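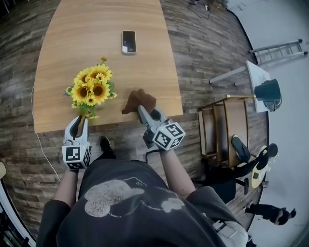 The finger didn't let go. That's how Macarena Bravo puts it, and she has told it enough times by now that she skips the part before.

"Cloth task, wiping. I opened my hand and the gripper stayed shut. Nothing. Then it opened by itself, maybe a second later, hard."

Bravo runs the handheld gripper sessions at Pleltden, where people wipe tables and move small things so that arms can learn it later. We spoke by phone on Wednesday, May 20, 2020. She was eating lunch. Bad line, some of this is pieced together from notes.

Was anyone hurt? "Pinched. One thumb, the skin part. Ice and a Band-Aid." The operator finished the shift. Bravo says she should have sent them home and didn't.

The bigger trouble was the log. The right hand had been reporting open while it was closed, and it had been doing that for days. When her team went back they found 1,436 recordings out of 2,785 where the finger position lagged or froze. More than half. Thrown out, most of them. "You look at the numbers and the cloth is on the table and the hand is wide open. But on the video it's holding the cloth. So which one do you teach?"

Cause was a cable. The thin one that comes off the grip had worn inside the jacket where it bends, and the signal dropped in and out. From the outside it looked fine. They swapped the gripper's motor first, wrong guess, and lost 3 days waiting on Buckley for the part.

I asked why no alarm. Long pause. "There was an alarm. It was set to warn after 40 dropped readings in a row and we were getting thirty-something, then a good one, then thirty-something." The threshhold came with the Revau software and had never been touched. Her fault, she says, then says it again.

What's different now: the limit is much lower, and a dropped signal opens the fingers slowly instead of holding and then snapping. Cables get bent by hand every morning with somebody watching the readout. Operators can stop for any reason and dont have to fill in the form first.

Prasedthorpe, the second site, had the same cables and was still using them when she called over there. "They said theirs were okay. I said ours were okay too." They changed them that week.

She doesn't trust the old batch yet, even the part they kept. Someone is going through it clip by clip and will be at it until November.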